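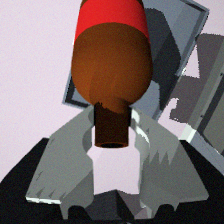 How does a robot learn to pick things up before it has ever touched one?

It practises in simulation. Lụa Mai's team at Povavia ran Kassa, their grasping program, through 149 rendered objects, changing the lighting and the angle every time. Then came the real arm – and 14 of 16 first grabs held! "I'd have been happy with 12," says Mai, who is already planning a harder round for June, with glassware and a much messier table.

Contact: Lindsay Lowther | © 2019 Skerkex | Back to top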